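Containers first: a conversation at the Drendden packing site

Ardalan Alipour has managed container supply at Trement for 17 years. His department keeps nearly 3000 totes and bins in circulation at Drendden, and he spoke with the staff bulletin on 10 November 2024.

"People ask about the goods," Mr. Alipour said. "My concern is what the goods travel in." Each container is checked empty before it returns to the packing lanes. Staff look at the rim, the inner walls and the floor - in that order - and set aside anything cracked.

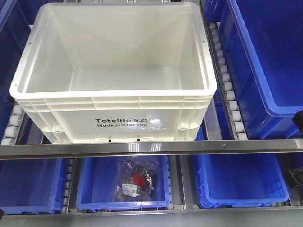
A white Totelife 521 tote on the roller conveyor, with a blue bin at right.

The site introduced its present inspection routine in February. Oğuzhan Değirmenci, who trains new packers, said the change had been modest. "We used to check at the end of a shift. Now we check at the lane, and it takes six seconds."

Asked about wear, Mr. Değirmenci said that scratches alone were no ground for withdrawal. "A scuffed surface can still be wiped down. A split rim goes out the same day."
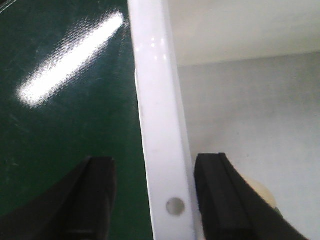 Fine scratches on a glossy green surface beside a narrow white strip.

Mr. Alipour expects the same routine to be adopted at the Grinurau site, where five lanes are being fitted. The schedule has not been settled. "I would like the labels agreed on first," he said.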